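Home | Care Guides | Storage | Contact
September — by Tahira Dogar
Print this page | E-mail this page

Section 5. Latavell Woven Tote: Preparing for Use

1. Remove all packing paper from the interior. Smooth the fabric lining by hand, working from the base toward the rim.

2. Inspect the braided rim. Loose strand ends should be tucked back into the weave with a blunt tool.

CAUTION: Do not cut strand ends. Cutting may cause the braid to open.

3. Check both ends of each handle where they meet the wall. Stop using the basket if an attachment has pulled away.

4. Lay the basket on its side to reach the lining near the base. Brush out crumbs and dust — do not shake the basket by a handle.
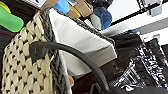

5. Return the basket to its base and load heavy items first. The load must not exceed 13 pounds.

NOTE: Replacement linings are ordered under part number 107.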